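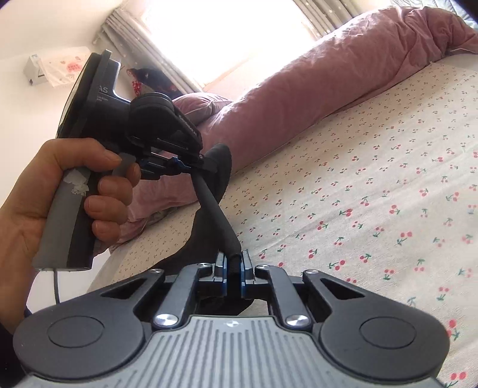
Cherry-print sheet and dusty-pink duvet, upstairs bedroom

Ticket: Prilby front loader stops before final spin, bedding loads only
Status: Solved
Category: Laundry / Spin and drain
Opened in November

Original report

Hi all! First of all, I love this washer. It's quiet, it gets grass stains out, and the little tune at the end makes the dog come running. But it has started giving up on bedding. Shirts and towels finish fine. As soon as I wash sheets together with a duvet on the Plorkemer cycle, it stalls near the end with code 56 and everything comes out soaked.

The display says 63 minutes at the start. It counts down normally until the last 20, then the drum rocks back and forth, speeds up a little, slows down and tries again. After a few rounds it quits. The door unlocks, and there's no puddle in the drum, so I think it's draining at least some of the water.

Tried so far:
Turned it off at the wall overnight. No change.
Ran an empty rinse and spin. Finished perfectly.
Ran the same bedding with less detergent. Code 56 again.

Reply from Mokgethi Appliance Support

Thanks for such a clear report. Code 56 on this model means the load couldn't be balanced, so the machine refuses to go to full speed. Big items soak up water and gather on one side of the drum. Please check three things for us:

1. Are the feet level? Put a spirit level on top, front to back and side to side.
2. Is the drain filter clear?
3. What spin speed is set when the cycle fails?

Keep a shallow tray and a towel handy when you open the filter.

Update 1

Filter first, because I was dying to know what was in there. One hair tie, a button and a truly impressive wad of gray fluff! Cleaned it, ran the bedding again, same code. Still very happy to have my button back.

Spin speed was on the highest setting. I dropped it to the lowest and it still stalled, so it never gets as far as caring about the top speed.

Update 2

The level! Side to side was fine, but front to back the bubble was nowhere near the middle. The left rear foot was hanging in the air – I could slide a folded bus ticket under it. We had the floor redone in the spring and I bet I never checked it after pushing the washer back in.

Wound the foot down, tightened the lock nut, pushed on each corner. No wobble at all now. I also moved the Bivport drain hose, which had been pinched behind the cabinet.

Test load A: flat sheet and pillowcases. Finished, no code.
Test load B: duvet by itself. Rocked for a while, then spun all the way up. Finished!
Test load C: duvet plus sheets. Code 56.

Reply from Mokgethi Appliance Support

Great progress. Load C is the classic one: the sheet wraps around the duvet and makes a heavy ball that the drum can't spread out. Wash the duvet alone, or with two bath towels if it keeps landing on one side. If it does stall, pause, pull everything loose by hand and run spin only.

Update 3

Four duvet washes later, no codes. I do sheets first and the duvet second, and the dryer takes far less time now that things come out properly spun. So pleased with this. You can close the ticket, and thank you for the tip with the towels – it works beautifully on the guest room comforter too.

Closed by Mokgethi Appliance Support
Resolution: rear foot adjusted, drain hose freed, bedding split into two loads. No parts needed.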